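Color Bin Sorting – Frequently Asked Questions

Which bins does this FAQ cover?
Open-top plastic bins used in rows for small parts. The stock colors include yellow and red.

Does the color of a bin mean anything?
Only what your site assigns to it. Write the assignment down and keep it the same on every shelf.

Can tall and short parts share a row?
Yes. Tall parts may stand above the rim, but bins holding them cannot be stacked. Allow 100 mm of clearance over the tallest part.

What is the load limit?
40 parts per bin or the weight on the label, whichever is reached first.

How are cylinders stored?
Upright, on the flat end. Cylinders laid on their sides roll when the bin is moved – use a divider if they have to lie down.

Can different finishes go in one bin?
Yes, if the part number is the same. Translucent parts are harder to see from a distance, so check them from directly above.
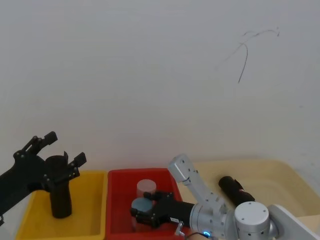

Serklow Parts Handling, Issue 40, p. 235

A black cylinder stands in the yellow bin, higher than the rim. The two in the red bin are short, one pale gray-blue and one translucent.

How do I order replacement bins?
Quote item 2244 and the color. Orders go to Divina Samonte at the Ullstead store.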